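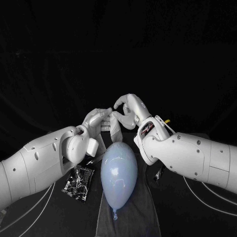

PROJECT REPORTS / Crafts and Decoration

Balloon table at Gangate: second progress report to the Fagundes Fund
Prepared by Edileuza Tavares, Jirville, Tuesday, May 21, 2024

Dear Mr Aerts,

With this report I inform you about the work on the balloon table since January. As you know, the Gangate house has made decorations for schools and family feasts in Jirville since 1993, but we never had written instructions for the balloon part. Your grant is for making these instructions, and for the table where the work is tried.

The table is now ready. It has a dark top and a black cloth hangs behind it. We first had a bright wall there, and the pale balloons were difficult to see against it. Cremilda Portela proposed the cloth and sewed it herself in one weekend. It still has folds from the storage and we will iron it before summer.

The balloons stay on the table while the small parts are prepared above them. This order of work was chosen after some discussion. Maiara Pacheco preferred to fix the balloon first to a stand, but a stand takes much place and the round shapes still turn on it. A thin sheet laid on the table is simpler, and it can be changed when it becomes dirty. 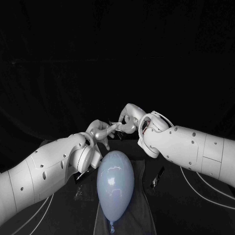
Balloon on the sheet, with a slim dark piece held above it.

The most slow part is the handling of thin pieces. They are light, they bend, and they must be passed from one hand to the other without touching the balloon. In the instructions we therefore write one short page only for this passing - where to hold, and how high above the table. The page is in its third version. Gunārs Mägi has read it and asked for shorter sentences, which I accept.

Expenses are within the plan. We bought 362 balloons from Trarkov and 53 of them are still in the box. The second delivery arrived nine days late, so the work on the larger shapes began only in spring. The remaining money for small material is 47 euros. I would like to use it for strips and for one new sheet, if you agree.

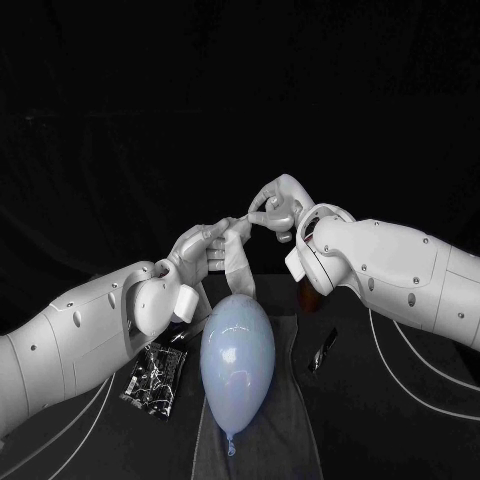 Work until the next report

The pages about pale strips are not finished. A white strip near a pale balloon is not easy to see for older participants, and we want to compare it with a darker one before we fix the text. Cremilda will also write the list of materials with the prices.

Two points need your answer. Can the printed instructions have a spiral binding, so that they stay open on the table? And may we move the printing to the next budget period? Maiara has already the offer from the printer and can send it to you this week.

With kind regards,
Edileuza Tavares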